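Home Workshop Tips Machines Archive Contact
Search tips Go

Keeping a Two-Arm Sorting Bench in Order

The notes cover weekly care of a tabletop cell with two arms, a short belt conveyor and a pair of sorting trays.
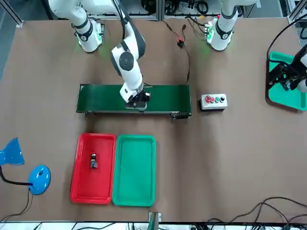

Clodagh Mulcahy wrote to ask whether the belt can be wiped with the arms powered, provided the conveyor is stopped. It should not be. Park both arms clear of the belt, press the emergency stop, and switch off the arm controllers before reaching in.

Belt. Wipe with a lint-free cloth and plain water. Solvent hardens the surface and the gripper tips start to skid on it. Check tracking after cleaning: run the belt empty for 24 turns and look at the gap along the side rail. If the gap changes, adjust the tail roller an eighth of a turn at a time.

Gripper height. With the fingers closed, lower the gripper until a strip of copy paper drags under the tips without tearing. Save that position, then raise the working height by one more sheet. Fingers set too low will score the belt in the same spot every cycle.

Base bolts. Mark each bolt head and the base with a paint pen after tightening. A broken line shows movement. Retighten in a cross pattern.

Trays. Both must go back to the same place after washing. Scribe the corners lightly on the table, or fix a low stop along the near edge.

Cables. Leave slack at the wrist for full rotation, and tie the cable to the forearm, never across a joint. Replace ties every 200 hours of running. Loose runs on the table should be kept off the belt ends.

Stop button. Test at the start of each shift with the belt moving. Log the result.

Revised October 3, 2024. Belt tracking steps supplied by Anel Kruger, Lirnbridge.

Filed under: Bench Machines, Cleaning and Adjustment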